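Sprechnotizen - "Die Flasche auf dem Tisch", Vortrag Würzkreis, 30. September 2021

Einstieg: kurz warten bis alle sitzen. Begrüßung, Dank an Bernedus für den Saal. Dann gleich die Frage ans Publikum: Wer hat zu Hause mehr als eine Sojasauce offen? Hände zählen lassen wir, nur gucken.

Thema sagen: kleine Würzflaschen. Wie man sie aufmacht, hinstellt, wieder zukriegt. Klingt nach nichts. Ich habe im Mai damit angefangen und bin immer noch nicht durch.

Teil 1 - der Tisch

Unterlage ist alles. Dunkle Sauce auf hellem Holz, das kennt jeder. Ich lege inzwischen immer was Helles, Glattes drunter, Papier oder dünne Pappe. Jeden Tropfen sieht man sofort, danach weg damit. Tischdecke aus Stoff: nein. Wachstuch geht, aber die Flasche rutscht wenn es nass ist.

Flasche in die Mitte, Platz drumherum. Nicht an die Kante. Nicht neben den Herd (Anekdote Herd nur wenn Zeit).
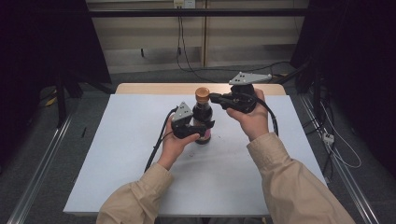 Luvetti
Redaktion Küche und Vorrat

Kleine Glasflasche, dunkle Flüssigkeit, runder orangebrauner Deckel mit geriffeltem Rand. Auf den Rand kommt es mir an. Riffelung heißt Griff, auch mit fettigen Fingern. Glatte Deckel sind schöner und eine Plage.

Dann: eine Seite unten, eine Seite oben knapp unter dem Deckel. So steht die Flasche ruhig. Wer nur oben anfasst, kippt sie. Hier ruhig mit der Wasserflasche vom Pult vormachen - vorher prüfen ob die zu ist!!

Weite Ärmel hochschieben, sage ich jedesmal, macht keiner. Ich auch nicht.

Teil 2 - Etiketten

Pink und Lila auf so einer Flasche, finde ich gut. Im Schrank stehen bei mir sonst lauter braune Flaschen mit rotem oder gelbem Etikett, da greift man dauernd daneben. Farbe unten am Bauch findet man auch im zweiten Regalfach noch. Nachteil: genau da fasst man hin, und genau da läuft der Tropfen runter. Papieretikett weicht auf, nach ein paar Wochen liest man nichts mehr.

Tip: Öffnungsdatum nicht aufs Etikett schreiben sondern auf Kreppband, Kreppband an den Hals. Bleistift hält besser als Filzstift. (Warum weiß ich nicht, falls Frage kommt: weitergeben.)

Teil 3 - Größe

Folie mit den Mengen. 600 ml und 1000 ml im Vergleich zur kleinen. Die großen sind billiger pro Liter, klar. Aber bei mir stand der Liter ewig offen und schmeckte am Ende flach. Seitdem: große Flasche in den Kühlschrank, kleine auf den Tisch, nachfüllen. Trichter zeigen, der kleine von Fagerlund, liegt in der blauen Tasche.

Nachfüllen nur in leere, ausgespülte, trockene Flasche. Nicht obendrauf kippen. Langsam sprechen hier, das schreiben die Leute mit.

Teil 4 - Deckel zu

Verkrusteter Rand: warmes Wasser, alte Zahnbürste, zwei Minuten. Keine Zange, bitte, Glashals springt. Ein Gummiband um den Deckel hilft meistens auch. Nach jedem Gießen einmal mit Küchenpapier um die Öffnung wischen. Mehr ist es nicht, dann klebt auch nichts.

Lostetti-Flasche rumgeben falls sie heil angekommen ist. Sonst überspringen, direkt Fragen.

Fragen, die sicher kommen:
- Kühlschrank ja oder nein? Offen: ja.
- Weiße Flocken drin? Nicht probieren, weg.
- Plastik oder Glas? Glas. Kippt zwar nicht weniger aber riecht nicht nach der Sauce von voriger Woche.
- Wo gibts die Liste? Am Ausgang, Raum 614, Zettel mitnhemen, 2 pro Tisch reichen.

Probierteller stehen hinten. Reis zuerst, dann Gurke. Licht wieder an, Trichter einsammeln.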